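Everyone wants a safety standard for lab robots and what we get is 117 pages on fences. Fine for a car plant. Useless on a bench. I read the Piken draft twice in November, skimed it a third time, still no line about glass.

Glass is the whole job! My list is short – write down the max grip force for every vessel, cap speed near a rack, log every drop. Sellov does the first one. Tarigan says it will.

Glassware and grippers, same bench:

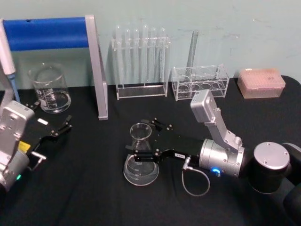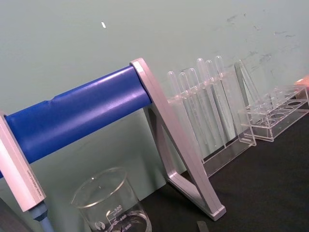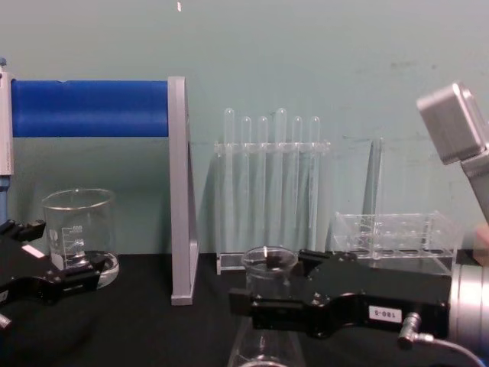 And the drop log should be public. Vendors hate that, I know, I've had the emails. But a claim of 100 clean picks means nothing if teh other 23 went in the bin. Plinum at least prints both numbers. Make it a rule, then argue about fences.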